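Stolard revises bin standard for small-goods sorting
January 18, 2024

Stolard has revised its specification for the bins used at small-goods sorting benches, replacing the mixed plastic tubs now in service with open metal bins. The change applies to all 40 benches at the Honidel depot and takes effect in July.

The new standard calls for a rectangular, open-topped bin with a flat floor and no lid, handles or internal dividers. Wall height is limited to 19 centimetres so that items lying against the sides can be picked out without tipping the bin. Unpainted and grey finishes are both accepted. Bins are to stand directly on the bench top, with no mat or tray underneath, and the bench may be timber or laminate.

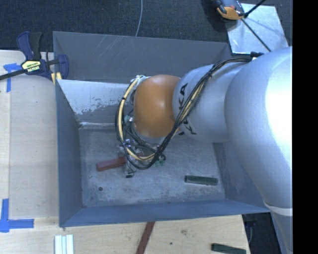 Wumpini Bonsu asked whether the metal floor would mark soft goods, and said the tubs had at least been quiet when hardware was dropped into them. The written reply from Stolard states that edges are to be rolled or deburred before delivery, and that a felt liner may be fitted at benches handling glass or coated parts. Liners are not supplied with the bins and must be ordered separately.

Load is capped at 18 kilograms per bin. Stirkix will fabricate the first batch of 600, with the remainder of the order still out to tender. Mao, which supplied the plastic tubs, will take back undamaged units for recycling until stocks are cleared.

Depots wishing to keep existing tubs for dry storage may do so, provided the tubs are labelled and removed from the sorting benches. The revised drawing, including corner radii and permitted tolerances on wall thickness, is available from the depot office on request.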